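December 20, 2022

Small-things day. I had meant to spend the afternoon on the Vamora shelf labels, but the trinkets had been nagging at me for so long that I gave in and brought the sorting job into the bedroom, where the light is kind and there is a whole bed to spread out on. I know Aurora Barros will tease me about calling a bed a workbench. In my defense, it is the biggest flat surface in the place, and my knees were very grateful for the change!

The question I have been chewing on since the last round is a simple one: do we sort by what a thing is, or by what it needs to be protected from? Up to now it has been the first. Hair things with hair things, stationery with stationery, and a sad heap called "other" that grows every time I turn my back on it. It sounds sensible until you try to put a fluffy ornament and a sticky little packet in the same bag because they both ended up in "other." I lost a perfectly nice ribbon that way in February and I am still a bit sore over it.

So the new plan is to start from the box. One shallow open box, flat and papery things inside it, and the small odds and ends lined up along the front before anything gets a home. I like being able to look at the whole row before deciding. Things I would have tossed together out of habit look quite different when they are sitting side by side, and I find I'm less hasty (Aurora says I am never hasty, only slow in bursts).

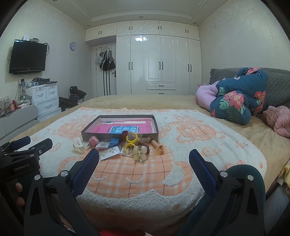

The pink one with the blue label stays in the box, since it is the largest flat piece and makes a good floor for everything else. The long slim packet can keep its spot along the back. I tried to think of a cleverer arrangement and could not, so there it is.

The two yellow rings keep their plastic. I went back and forth on this, as I'd love to be rid of some of the wrapping, but clear plastic means I can find them again without opening anything, and that has to count for something. The fuzzy pink ball should travel on top, always on top, with nothing leaning on it. Same for the sheer bow with the dots. Sheer stuff creases if you so much as frown at it, and I don't own an iron small enough to put that right.

The translucent bits, the amber one and the pale yellow one, I would like to wrap in tissue before they go anywhere near each other. I have had clear plastic pieces come out of a drawer all scuffed, and it takes the pleasure right out of them. We still have a good stack of the Brekik tissue, 243 sheets by the last tally, so there is no call to be stingy.

Note for next time - a fluffy blanket is lovely to kneel beside and a poor choice for tiny packets. Anything small wants to sink in and hide. A tray would be better, or a plain towel pulled tight. I'll ask Aurora if the Tromow tray is free.

Still to do: write out tags for the box, find a lid that fits, and settle whether the card with the little pale pieces goes in flat or standing up. Leaning toward flat.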